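Stastisard parts and service log – read me first

Hi, and thanks for downloading this. I put the set together over one long winter because I was fed up with digging through paper job sheets every time a customer rang about a mincer, and it has grown into something other people in the trade keep asking me for. So it now has a proper name and a proper readme!

What's in it

There are 2,386 rows, one per service visit or parts order, all for food processing machinery: mincers, bowl cutters, sausage fillers, tumblers and a handful of brine injectors. Most of the machines are Ilteck and Brarix, with a smaller bunch of Soriano fillers that I look after for butchers on the coast. Each row has 16 columns. The ones you'll probably use most are machine type, maker, hours on the clock, fault as reported, fault as found, parts fitted and time on site.

I've kept "as reported" and "as found" apart on purpose. Customers say "it's making a noise" and I find a worn thrust bearing, and if you squash the two together you lose the most useful bit of the whole log (ask me how I know).
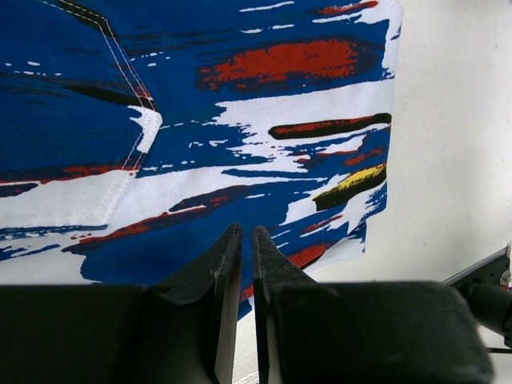
The hours column needs a bit of care. Older Brarix bowl cutters have a counter that goes back to zero when the control board is swapped, so you'll see a machine drop from a big number to nearly nothing between two visits. I've put a "y" in the reset column wherever I knew about it. Where I didn't know, it's blank, and blank doesn't mean no – it means I wasn't there when the board went in.

Files

visits.csv is the main table.
parts.csv is the lookup for part numbers, with the old and new numbers side by side. Ilteck changed theirs halfway through and it's still a headache.
notes.txt is my own scribbles, tidied up a bit and with customer names taken out.
sample.csv is the first 200 rows, handy if you just want to see whether it opens nicely in your spreadsheet.

Everything is plain text with commas between the fields, and the dates have been cut down to the month. If your spreadsheet turns part numbers like 03-11 into the third of November, import that column as text. I've lost an afternoon to that one. 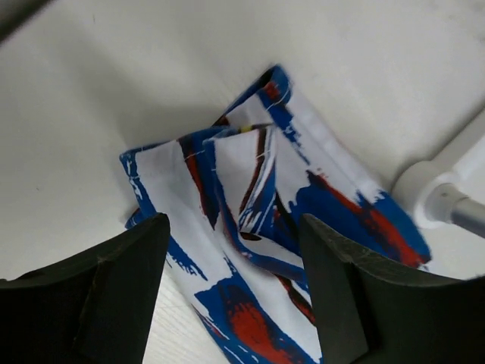 Blades and plates have their own rows even when they were changed on the same visit as something else. That makes some visits look busier than they were, so group by the visit number before you start counting call-outs. Sharpening is logged as "S" and replacement as "R". I used to write "new" for both, silly me, and I've gone back and fixed all the ones I could match to an invoice.

What's missing

Anything done under warranty by the makers themselves isn't here, so please don't use this to decide which brand breaks down most. It's my customers and my patch, and I get called to the awkward jobs. Seals are under-counted too, as plenty of butchers keep a box of them and fit their own.

Version 2

New in this one: the reset column, the Soriano fillers, and proper spelling of "spindle" throughout. The visit numbers haven't changed, so anything you built on the first version should still line up.

Use it for whatever you like, including paid work. If you spot a wrong part number, please send me the visit number along with it and I'll check it against the paper sheet. The next update should be out in January, once I've typed up the autumn tumblers.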